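Bücher im Haushalt richtig aufstellen und pflegen

Merkblatt der Haushaltsberatung Flonimwood
Stand: 10/28/02

Die Haushaltsberatung erhält regelmäßig Anfragen zur Aufbewahrung von Büchern in Wohnräumen. Das vorliegende Merkblatt fasst die wichtigsten Hinweise zusammen. Es richtet sich an private Haushalte mit kleineren und mittleren Beständen. Für wertvolle Altbestände, Handschriften und Pergamenteinbände ist eine Fachwerkstatt hinzuzuziehen.

Standort des Regals

Bücherregale sind nach Möglichkeit an einer Innenwand aufzustellen. An Außenwänden ist ein Abstand von mindestens einer Handbreite einzuhalten, damit die Luft hinter der Rückwand zirkulieren kann. Die unmittelbare Nähe von Heizkörpern, Öfen und Küchendünsten ist zu vermeiden. Direktes Sonnenlicht bleicht Rücken und Einbände aus; farbige Leinen- und Papiereinbände sind davon besonders betroffen. Wo sich ein anderer Platz nicht finden lässt, genügt ein heller Vorhang vor dem Fenster.

In der Heizperiode ab Dezember sinkt die Luftfeuchtigkeit in vielen Wohnungen stark ab. Klebebindungen werden dann spröde und brechen beim Aufschlagen leichter. Eine Wasserschale auf dem Heizkörper hilft, sofern sie nicht neben dem Regal steht.

Aufstellen der Bücher

Bücher stehen am besten aufrecht, mit dem Rücken nach vorn und mit dem Nachbarband auf ganzer Fläche in Berührung. Schräg lehnende Bände verziehen sich im Lauf der Zeit, und der Buchblock löst sich vom Rücken. Halb leere Reihen sind daher mit einer Buchstütze abzuschließen. Einfache Winkel aus Blech sind ausreichend, müssen aber unter die ersten Bände geschoben werden, damit sie nicht wegrutschen.

Eine Reihe darf dicht, jedoch nicht gepresst stehen. Als Maß gilt, dass sich jeder Band mit zwei Fingern an den Seiten fassen und ohne Widerstand herausziehen lässt. Das verbreitete Ziehen am oberen Rand des Rückens ist zu unterlassen, dort reißt der Einband zuerst. Bei eng stehenden Reihen werden die beiden Nachbarbände ein Stück nach hinten geschoben, bis der gewünschte Band frei zu greifen ist. 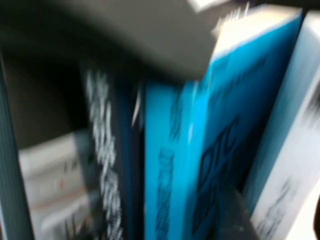

Dicht stehende Bände im Regal, darunter ein leuchtend blauer Rücken neben einem dunkelblauen mit weißer Schrift.

Großformatige und schwere Bände, etwa Atlanten und Bildbände, werden liegend aufbewahrt. Mehr als vier Stück sollten nicht übereinanderliegen. Sehr kleine Bücher erhalten ein eigenes Fach, weil sie zwischen hohen Bänden nach hinten gedrückt werden und dort leicht in Vergessenheit geraten.

Belastung der Böden

Bücher werden in ihrem Gewicht häufig unterschätzt. Bei langen, dünnen Böden ist nach dem Einräumen zu prüfen, ob sich die Mitte senkt. In diesem Fall ist der Boden zu wenden oder durch eine Mittelstütze zu sichern. Die schwersten Bände gehören nach unten. Regale über Kopfhöhe sind stets an der Wand zu befestigen, in Haushalten mit Kindern auch die niedrigeren.

Beim Bodensystem Mendley sind die Träger erst nach vollständigem Einrasten zu belasten. Die Steckleiste Sulis ist für Bücher nicht vorgesehen und sollte Geschirr und leichtem Hausrat vorbehalten bleiben.

Reinigung

Einmal im Jahr ist das Regal fachweise auszuräumen. Die Bücher werden geschlossen gehalten und am oberen Schnitt mit einem weichen, trockenen Pinsel vom Rücken zur Vorderkante hin abgestaubt. Ein Staubsauger kann verwendet werden, wenn die Düse mit einem dünnen Gewebe bespannt und die Saugkraft niedrig eingestellt ist. Das leere Fach wird feucht ausgewischt und muss vollständig trocknen, bevor die Bücher zurückgestellt werden.

Glatte, beschichtete Einbände vertragen ein nebelfeuchtes Tuch. Leinen, Leder und unbeschichtetes Papier sind ausschließlich trocken zu behandeln. Helle Einbände verschmutzen vor allem an den Kanten; leichte Griffspuren lassen sich mit einem weichen weißen Radiergummi entfernen, der ohne Druck geführt wird.

Muffiger Geruch

Riechen einzelne Bände muffig, sind sie sofort von den übrigen zu trennen. Sie werden aufgefächert an einen trockenen, schattigen und gut gelüfteten Ort gestellt. Bei sichtbarem Schimmel ist von einer Behandlung in der Wohnung abzuraten.

Verzeichnis

Ab etwa 200 Bänden empfiehlt sich ein einfaches Verzeichnis auf Karteikarten oder in einem Heft. Verliehene Bücher werden mit Datum und Empfänger eingetragen. An die Stelle des entnommenen Bandes kann ein Streifen Karton gesteckt werden, der die Lücke kenntlich macht.

Das Merkblatt Nr. 242 »Feuchte Wände in Wohnräumen« kann bei der Haushaltsberatung unentgeltlich angefordert werden.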